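Small plastic shape blocks slide on my wooden board, how do you keep them in place?

Posted in Play and Learning at Home

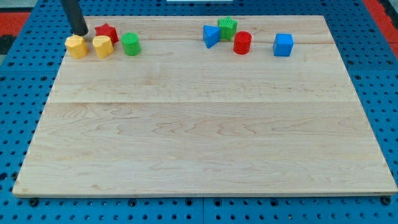

Details from Natália Matos

Hello to everybody. I use a big wooden board as a play surface for my son, who is 3 years old. It is made from light planks, maple color, and you can see a seam where two planks meet. On it we put his small plastic blocks: stars, cylinders, a cube, a triangular one and so on, in yellow, red, green and blue.

We play sorting games. First by color, then by shape. My problem is that the blocks move too easily. When he leans on the board with his elbow, the whole row goes for a walk and he becomes angry, and then the game is finished for that day. The cylinders are the worst, if they fall they roll to the floor and under the sofa.

I do not want to put glue or paint on the wood. My father-in-law made the board and it must stay nice. I also would like to know if I should oil it. It was never oiled as far as I know. Thank you in advance for any ideas.

Martim Godinho

Put a towel under it.

Matilde Ramalho

Hello Natália, I had almost the same situation with my daughter, so I will write what I did and maybe some part is useful for you.

First you should check if the blocks slide on the board, or if it is the board that slides on the table. For me it was both. Press one corner of the board with your hand and look. If the board rocks or moves, put a thin rubber mat under it, the kind which is sold for kitchen drawers. Cut it a little smaller than the board so that he can not pull it out. A towel is less good in my opinion, it makes folds and then the board is not flat anymore.

For the blocks, I bought a sheet of felt and I put it on top of the board only when we play. I do not glue it. I hold it with two clamps from the office shop, one on each side. The plastic stays much better on felt than on smooth wood. When we finish, I take off the felt and the board is like before.

For the cylinders, show him to put them always on the flat end. It takes some weeks to learn, but it is also part of the game. You can draw circles on the felt with chalk, and he must park each cylinder in its circle. My daughter loved this very much, and later we made also a star and a square.

About oil: if you want to oil, use one that is made for cutting boards, and put a very thin layer with a cloth. Read on the bottle how long it must dry, and do not play on it before. Try it first on the back side, because pale wood can become more yellow and maybe you will not like it. I oiled mine in April and the color changed more than I expected.

Benvinda Valente

I agree with Matilde about the felt, but please look at it often. Cheap felt loses small hairs and my grandson had them in his mouth. I changed to a thin cork sheet. It is more expensive, but you can clean it with a damp cloth.

One more thing for the sorting. Do not give him all the blocks at the same time. I begin with two colors and leave much space between the groups, so if he touches one group the other stays where it is. When he is calm with two colors, I add the next one. The rest waits in a box with a lid.

Comment from Natália Matos

Thank you Matilde and Benvinda! The board was moving on the table, I did not think to check this. I have now a rubber mat under it and it is already better. I will look for cork on the weekend. The oil I leave for later, first I will ask my father-in-law which wood it really is.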